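Recording Household Tasks at Home: Hand-Washing a Cloth in a Tray
Workshop and kitchen notes from the Zerside home recording project

These tips are for people who record chores for the Avov learning set while wearing the head camera. They cover small hand-washing at the counter, one of the harder tasks to get right.
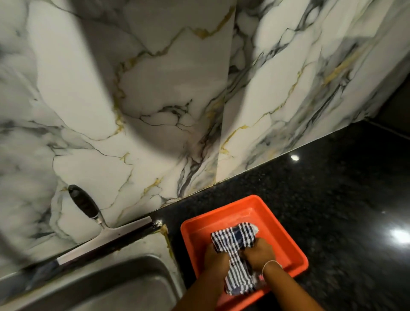 Choosing the tray and the cloth

A shallow plastic tray in a strong colour works well. An orange-red tray on black granite gives the system a clear border between the work area and the counter, and the hands stay easy to separate from both. A white tray on a pale worktop can be used, but expect more rejected clips.

Pick a cloth with a pattern. Stripes and checks show how the fabric has folded and turned, which a plain cloth does not. Tea towels and dusters up to 42 cm on the long side fit most trays. Anything larger hangs over the rim and the recording becomes one about managing overhang.

Place the tray on the counter beside the sink. Working inside the basin puts the hands in shadow, and the steel walls hide the fingers at the moment they grip.

Light and shine

Polished stone throws back every ceiling lamp as a bright spot. Check where the spots fall before putting the tray down. A spot on bare counter does little harm. A spot on the cloth washes out the pattern and the tracker loses the folds.

1. Turn on the room light and leave it on for the whole session.
2. Stand where you will work and look down at the tray.
3. Move the tray until the cloth is clear of glare.
4. Avoid under-cupboard strips if they flicker on playback.

In October we changed the advice on daylight. Window light is now allowed before 3 pm, provided the sun does not fall directly on the tray.

Head position

Tilt the camera down until both hands and the whole tray are covered when your neck is relaxed. Most people set it too high and then stoop to compensate. Twenty minutes of that is enough to end a session early. Marble-effect wall panels, tiles and taps behind the work need no covering up. The set should contain ordinary kitchens.

The washing itself

Use a small amount of water, no deeper than the first joint of the finger. Deep water and thick foam cover the cloth. One drop of washing-up liquid is plenty.

Start with the cloth bunched in the middle of the tray. Hold it down with one hand and gather a fold with the other. Squeeze, rub, release, take a new fold. Keep a natural pace. Contributors who slow down for the camera produce movements that do not match those of the next person, and the system learns the slow version as a separate task.

Change the leading hand between takes. Of the 1040 clips in the last batch, 685 had the right hand leading throughout, and the trained model was noticeably poor at starting from the left.

Bracelets, threads and plain rings may stay on. Gloves may be worn, but tag the clip accordingly. Long sleeves should be pushed up past the wrist.

If the cloth slips out of the tray, carry on: pick it up, put it back and continue. Recoveries are useful and there are too few of them. Do not stage them.

Wringing and finishing

Wring over the tray for the first half of the session and over the sink for the second. Record the carry between the two as part of the same clip. Splitting there removes the part where the grip changes.

When recording has stopped, empty the tray and wipe down the counter. Draw a squeegee along the stone towards the sink, then stand it blade down behind the basin. Dried soap leaves a dull film on polished granite, and it shows in the next session. Clean the seam where wall, counter and sink meet with an old toothbrush. Yellowed sealant that does not brush clean should be cut out and replaced.

Labelling

Label each clip on the day. Give the task, the cloth, the leading hand and any recovery. Kang, the labelling tool, will suggest start and end points. Its end points tend to come early on wringing, so check them. In the last batch 449 clips needed the end moved.

Comments (3)

tray_and_tap
Is a washing-up bowl acceptable? Mine is deeper than anything described here but it is all I have.

Reply from Zerside
Yes, if you can see both hands to the wrist. Tag it as "deep".

northkitchen
Moving the tray 10 cm to the left got rid of the glare on mine. Had been blaming the camera for weeks. Would also suggest a damp dishcloth under the tray, it slides on polished stone.

Related pages
Folding Towels on a Narrow Worktop
Stonance Counter Mats: Notes After a Month of Use
Drying and Stacking Plates for the Head Camera
Labelling Two-Handed Tasks in Kang

This site uses cookies to remember your settings and count visits. Accept all | Manage choices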